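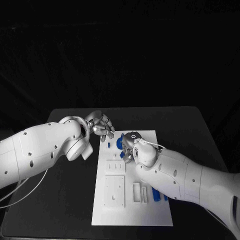 Johannes Mabaso

Virusus has asked a court to stop Junusach from selling a file-sync program that it says was built on its own licensed code. Junusach, a far smaller company, answered the complaint on 5 Sep 2022 and denied every claim in it.

The dispute concerns a software library that Virusus published under an open license. The license allows anyone to use and change the code, provided that changes are released on the same terms. Virusus contends that Junusach placed the library at the center of its paid product, Wundmont, and kept its changes private. The complaint lists 800 lines that it describes as identical in both programs, down to the spelling errors in the comments.

Junusach tells a different story. Its answer states that the lines in question came from an older public version, released before the present license was adopted, and that the company was free to use them as it wished. It also argues that much of the material is too routine to be protected by copyright at all – a point on which courts have often disagreed.

The outcome may depend on dates. Virusus changed its license terms 2 times while the library was in development, and its public records do not always show which terms applied to which release. Lawyers for both sides have asked for the full revision history, including internal copies that were never published.

Customers are watching with some concern. Wundmont is sold mainly to small accounting and design offices, many of which store client files with it. Junusach has told them that the service will continue without change while the case is heard. Virusus, for its part, has said that it does not intend to pursue individual users.

The court has given the parties 30 days to agree on a schedule for the exchange of documents. A hearing on the request to halt sales will follow.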